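Home Explore Notifications Messages Log in Sign up

We use cookies to keep the service running and to measure traffic. Accept all / Manage choices

Ingegerd Hellström
Thread: laying out a breakfast table when the oven has to live on it 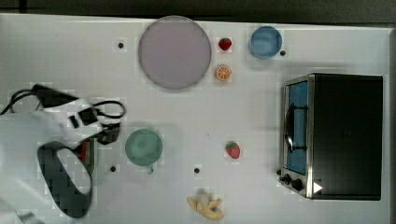 1/ Counter space in the Stutton flat is 67 cm of usable run, and the sink side stays clear. So the toaster oven goes on the table and breakfast gets planned around it. The rule I follow is that the oven takes one end and the dishes take what remains. With the oven on the right, the plate sits near the top center and the blue bowl fits between the two. The mug goes on the plate's side of the table, well away from the glass.

2/ Door swing first. Open the door fully, mark how far it reaches, and treat that strip as unavailable. Most people measure the body of the oven and forget the door.

3/ Check the manual for clearance at the back and sides. Mine asks for 15 cm from a wall. Yours may ask for more. Follow the manual over anything you read in a thread, including this one.

4/ Round dishes waste corners. A large flat plate is the worst offender, so place it before anything else. Bowls and mugs are easy to shift afterward.

5/ Fruit can go straight on a clean white top. Strawberries and halved oranges both leave marks if they sit, so wipe within the hour. Peel bananas last. They brown on the table exactly as fast as they do anywhere else.

6/ Leobardo Serrano asked about trays. I tried two. Both were too deep to leave room for the door – returned one, kept the other for seedlings.

7/ Mug handles: turn them toward the person sitting down. Saves a reach across the plate.

8/ Cord routing. Straight back to the outlet, never across the side where people sit. No extension cord. If the outlet is too far, move the table.

9/ Signe Vik wants to know if a white top stains. Tea, yes. Orange, a little. Baking soda paste, 2 minutes, rinse. Test a corner first.

10/ Next is the October rearrangement, when the table moves to the window wall and all of these measurements have to be taken again. Will post the new numbers once the shelf is up.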